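Grajales season two gets a full box set in September

The second season of Grajales is coming to disc as a complete set, and the label has confirmed what will be on it. The set holds all 26 episodes on four discs, in broadcast order, with the original audio and the English dub on every episode.

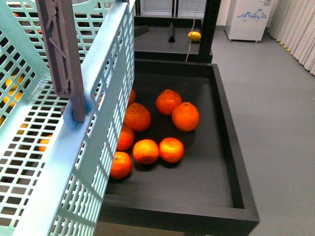

Readers who bought the single volumes will remember that those stopped at episode 18. The last eight episodes were shown on TV but never sold, and the dub for them has been out of reach since the first broadcast. Breneck, the label that picked up the license last year, says the dub masters for those eight were found in good condition and needed only light cleanup on the sound.

The picture is a different matter. Episodes 1 through 18 come from the same transfer used for the single volumes. Episodes 19 through 26 come from broadcast tape, so expect them to look softer, with some color bleed in the night fights. Breneck put this on the product page in plain words, and I would rather have it stated up front than find out after paying.

What happens in the last eight

I will keep this short for people who have not seen them. Episode 18 ended with Orro locked out of the tower and the seal half broken. Episode 19 picks up that same night. He has to get back inside before the gate closes, and the only person who knows the lower passage is the one he left behind in episode 11. Episodes 20 and 21 are a two-part duel. Episode 22 is a recap and can be skipped, although there is a new scene of a minute or so at the end that matters later. The final four run as one story.

The preview clips after the credits are included this time. The single volumes cut them, and with them went the short gag segments that some of us liked better than the show itself.

Subtitles

There are two subtitle tracks. One is a new translation of the original script. The other covers signs and songs only, for people watching the dub. The old volumes had subtitles made from the dub script, which meant the names of several attacks did not match what was being said. Faizal Setiawan, who has kept our episode guide up to date since the first season, went through the sample episode Breneck sent us and found the attack names corrected all the way through. He did find one typo in the opening song, and Breneck says it will be fixed before the discs are pressed.

Extras

The extras are thin. You get the opening and ending without credits, a gallery of 300 background paintings and character sheets, and the three TV spots. There is no commentary. A booklet comes with the first pressing only. It has an episode list, a map of the tower floors, and a short interview with the music director that first ran in the Nelell fan magazine and has been hard to find in English.

Also on the schedule

Selwood has moved. The third volume was listed for summer and is now listed with no date at all. Breneck gives the reason as a problem with the packaging. Episodes 9 through 12 are on it, including the one where the captain's brother comes back, so anyone following the story on disc is stuck at the cliffhanger for now. Stores that took orders for volume three are keeping them open, but check with yours if you paid in advance.

The Selwood movie is still planned as a separate release with the dub cast from the series. It is set between episodes 12 and 13 and should be watched after volume three.

Poll results

Last issue we asked which show you most want to see finished on disc. We received 1,137 votes. Grajales came first with 461, and most of those came in before the box set was announced. Selwood was second. Several people wrote in shows that have never been licensed here at all - those votes were counted, but please understand that we can't pass them on to a label that has no rights to sell them.

The next poll is on dub or subtitles for first viewing. Send one vote per person, with the name of the show you watched most recently. The Grajales episode guide is being redone to match the new episode titles, and pages for 19 through 26 will go up as Faizal finishes them. Until then the old titles stay in place, with the new ones in parentheses.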